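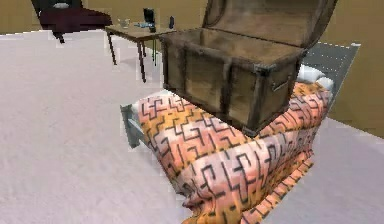
Meine Großmutter besaß 28 Bettbezüge, alle weiß, alle gemangelt, und als sie starb, wollte keiner in der Familie sie haben. Ich habe sie dann genommen. Nicht aus Vernunft, ich hatte damals eine Wohnung mit einem einzigen Schrank und einer Matratze in einer Größe, die es zu ihrer Zeit gar nicht gab. Aber wegwerfen? Leinen, das älter ist als meine Mutter? Das ging nicht.

Seitdem beschäftigt mich die Aussteuer. Ein Wort, bei dem meine Freundinnen kichern, und ich kichere mit, aber ich kann inzwischen auch stundenlang davon erzählen (fragen Sie lieber nicht meinen Mann). Angefangen wurde früh, oft schon zur Kommunion oder Konfirmation. Zu jedem Geburtstag ein paar Handtücher, zu Weihnachten Servietten, dazwischen wurde gesäumt und gestickt, bis einem die Augen tränten. Meine Großmutter hasste das Sticken. Ihr Monogramm sitzt auf der Hälfte der Kissen schief, und auf einem fehlt der zweite Buchstabe ganz. Das ist natürlich mein Lieblingskissen!

Im Januar bin ich nach Ulance gefahren, wo es noch eine kleine Weberei gibt, Grusard heißt sie, und die macht Halbleinen auf Maschinen, die einen Lärm veranstalten wie ein Güterzug im Treppenhaus. Ich bekam Ohrstöpsel und einen sehr dünnen Kaffee. Man zeigte mir ein Musterbuch mit nahezu 3.000 Stoffproben, eingeklebt, nummeriert, manche mit Bleistiftnotizen am Rand: »zu steif«, »Kundin unzufrieden«, »nie wieder dieses Blau«. Ich hätte einziehen können.

Gekauft wird dort heute vor allem Küchenzeug, Geschirrtücher hauptsächlich. Komplette Ausstattungen bestellt kaum noch jemand, dafür kommen Leute mit Erbstücken und wollen wissen, was sie da eigentlich haben. Ich war also nicht die Erste mit einer Reisetasche voller Bettwäsche. Mein Leinen wurde gegen das Licht gehalten, gerieben, sogar berochen. Urteil: handgewebt, mindestens die älteren Stücke, und bitte um Himmels willen nie in den Trockner. Ich habe genickt und geschwiegen.

Was mich an der ganzen Sache nicht loslässt, ist die Vorratshaltung fürs Leben. Da saß ein Mädchen von zwölf Jahren und nähte Windeln für Kinder, von denen noch keiner wusste, mit einem Mann, den es noch nicht kannte. Ich finde das bedrückend und an manchen Tagen auch ein bisschen beneidenswert – ich weiß ja nicht mal, was ich am Wochenende koche.

Von den Bezügen habe ich einige zu Vorhängen umgenäht, zwei sind Tischdecken geworden, einer hat einen Rotweinabend nicht überstanden. Der Rest liegt gefaltet im Flur, mit Lavendel dazwischen. Gebügelt wird bei mir allerdings nichts davon.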